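Tang Says the Next Record Will Be Quieter, and Shorter

Tang walked into the back room of the Galetier with wet shoes and asked if the kitchen was still open. It was. The four members of the band ordered soup and talked for most of the afternoon about "Bikau," the album that put them on magazine covers this winter, and about why they turned down a second run of arena dates.

"We played 78 shows on that record," the singer said. "I stopped liking two of the songs by show 30. I didn't want to find out what would happen to the rest."

The band was named Breakthrough Act of the Year by the entertainment site Wevix in January. The award came from a readers' vote, and the singer learned about it from her mother, who called while she was at the dentist. "She was yelling, so I thought somebody had died," she said. "Then I had to wait for the numbness to go away before I could call anyone."

Most of the attention since then has gone to her. She was asked to present an award, sit in the front row at two fashion shows and play a nurse in a TV drama. She said yes to the awards show and no to the others. The drummer said the rest of the band does not mind being left out of the photo shoots.

"I got recognized one time, at a gas station," he said. "The guy thought I was in a different band. I signed it anyway." 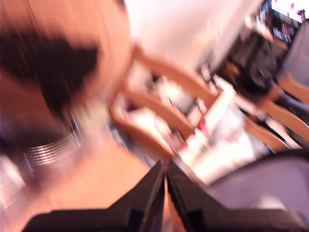 The bass player said the arena offer was harder to refuse than people think, and that the vote to turn it down was three to one. "I was the one," she said. "I have a mortgage. I'm over it now, but I wanted that money and I told them so."

What they did in place of the arenas was book small rooms under another name. The first of those shows was in a hall that holds 200 people, and tickets were sold only at the door. The largest place on the list has 2,541 seats, and the guitarist said that one still makes him nervous. He grew up three blocks away and saw his first concert there with his uncle.

The new songs were written on an upright piano in the singer's apartment. She does not play well, she said, and that kept the chords simple. Nine songs are finished. Two more have music and no words. One of them is a duet, and she would not say who has been asked to sing it.

"They haven't answered," she said. "If I say the name, they'll feel like they have to."

She was more open about the gossip. Reports in the spring had her engaged to an actor she says she has met once, at a party, by the coats. Her publicist wanted to put out a statement. She decided against it.

"He was looking for his scarf," she said. "We talked for a minute. I hope he found it."

The band goes back into the studio after the last of the small shows. The drummer has asked for a later start time, and the others are still considering it.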